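Progress Report to the Edbridge Fund
Legislative Ethics Monitoring, Chambi Office
Thursday, July 22, 2021

14 Shares
3 Comments

This report covers the second period of the grant for monitoring ethics complaints against state legislators. It follows the reporting format agreed with the Fund and should be read together with the budget tables sent separately by the finance office.

Work under the grant has three parts: collecting complaint records, following each complaint through the relevant ethics panel, and publishing the outcome in a form that residents can search. The first part is on schedule. The second is behind schedule in the lower chamber, where the panel did not meet for most of the spring. The third began in July with a limited release of the public register, which is kept on the Grodatico system.

Records. The office requested files on 200 complaints. Of these, 144 have been received in full and entered in the register. A further 36 were supplied with pages withheld, and appeals have been filed in each case. The remaining files have not been produced, and the chamber clerk has given no date for them. Where a complaint was withdrawn before a hearing, the register records the withdrawal and the name of the member concerned, but draws no finding from it. 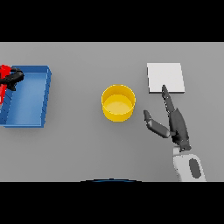 Blue tray on a light gray tabletop, seen from overhead.

Hearings. Staff attended 13 panel hearings in person. Most were open to the public for the opening statements only. In four, the panel voted to close the room before any witness was called, and the minutes released afterward gave the result of the vote without the names of those voting. The office has asked both chambers to publish roll calls for votes of this kind. The upper chamber has agreed to consider the request when it takes up its rules. The lower chamber has not replied.

Resignations. Several members left office while complaints against them were pending. Under current rules a resignation ends the panel's authority, and the file is closed without a report. The office considers this the most serious gap found so far. A draft rule change was prepared by Orlando Ayala and shared with members of both parties. It would allow a panel to finish and publish its report after a member has left, with no penalty attached. Two members have said they would sponsor it. Neither wishes to be named at this stage.

Staffing and costs. The records post was vacant for part of the period and has now been filled. The contract with Draduvex for document scanning was renewed on the same terms. Spending on travel was below budget; spending on records fees was above it. The office requests approval to move the unspent travel money to records fees for the rest of the grant year. 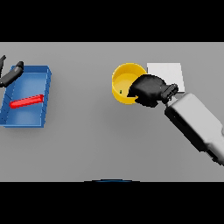 Wálter Carhuamaca asked that his objection to the draft rule be included with this report. He wrote that a report issued after a member resigns "will be read as a verdict, and the member will have no seat from which to answer it." He would support publication only if the former member were given up to 30 days to file a response, printed in full alongside the findings.

The office has added a right of response to the draft and left the length of the period open pending discussion with the sponsors. The revised text will be sent to the Fund with the next report, together with the status of the records appeals.

Decision requested: approval of the transfer from travel to records fees.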